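**Derkcombe, 24 March 2023**

Derkcombe Town Council has approved a revised scheme for the collection of household recycling, to take effect in August. The decision follows a public consultation which drew 2,347 written responses, the largest number the council has received on any matter other than parking.

Under the new arrangements each household will be issued with a single lidded bin for paper, card, tins and plastic bottles. Glass will continue to be collected in the existing box. The fortnightly round will be kept, but the town will be divided into two areas, north and south of Bellamy Road, with collections in alternate weeks. Residents of flats above shops, who have until now been asked to use the bring site at Starton Lane, will be included in the doorstep service for the first time.

Councillor Yolanda Miranda, who chairs the environment panel, said that the present mix of bags and boxes had become difficult to manage on narrow pavements. "We have had a steady flow of complaints about split bags and blown litter, particularly in the streets near the harbour," she said. "Residents asked for a container with a lid, and that is what they will have."

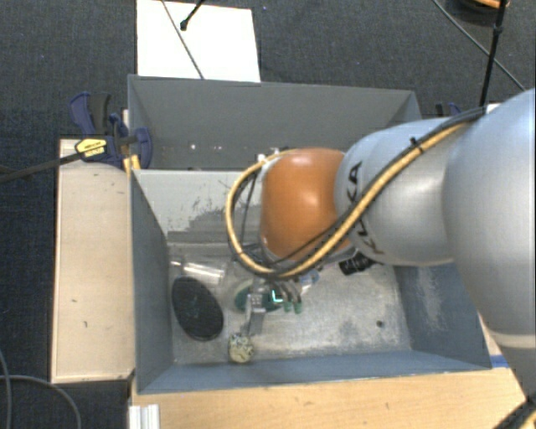 The colour of the new bins was among the points raised most often in the consultation. Many respondents in the conservation area asked for a plain finish in place of the bright green first proposed, and officers have recommended a grey close to that of the front bin shown here, beneath the orange joint. Lids will carry a printed label listing what may be placed inside. The council will not supply bins in other colours, and households are asked not to paint them.

A total of 3,517 properties fall within the area covered by the scheme. Of these, 300 have been identified as having no front garden or rear access, and each will receive a visit from the recycling officer, Hiếu Đồng, before delivery begins. Smaller bins will be offered where a standard one cannot be kept safely off the pavement. Requests for help with moving bins on collection day may be made by telephone or at the council offices, and existing arrangements for assisted collection will be carried over without a fresh application.

Aldana Espinoza, of the Harbour Residents' Association, welcomed the inclusion of flats but said that members remained concerned about bins being left out between collections. The council has agreed to review this point after the first 30 weeks.

Old recycling bags may be handed in at the library or kept for private use. The two collection calendars will be posted to all households before the change, and large-print copies may be obtained from Jeanie Ritchie at the council offices.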